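Vurkholm Robotics Programme
Tue 6 February

1/8 The household phase of the Trindade study is now under way. Over the coming months, our team will be showing a robot how to fold and put away clothes in ordinary bedrooms.
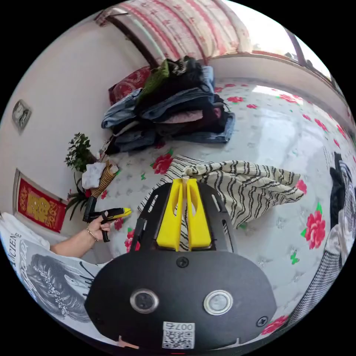
2/8 Demonstrations are given by hand. The person carries the gripper and does the task at a normal pace, and the movement is recorded for training. No robot arm is brought into the home at this stage.

3/8 Cloth remains the hardest material in the programme. A striped piece laid over a flowered sheet is difficult for the software to pick out, and we have asked participants to keep their own bedding in place.

4/8 Edivaldo Seixas, who leads the home visits, has revised the guidance for demonstrators. Each fold should begin with a clean pinch at the edge of the cloth. Failed grasps are to be kept in the record and marked as such.

5/8 Remote control is being studied separately at our Barkeo site, where operators guide a fixed arm through the same folding tasks. Cosmin Manole is responsible for that work.

6/8 The two methods will be compared on 13 garment types, from tea towels to heavy denim. The comparison will be carried out on Pluris, our shared training system.

7/8 Households taking part may withdraw at any time and may ask for recordings made in their home to be deleted. Requests should be sent to the study office, which will reply within five working days.

8/8 First results are expected in August. Further places are open to households within reach of Vurkholm, and applications may be made through the programme page.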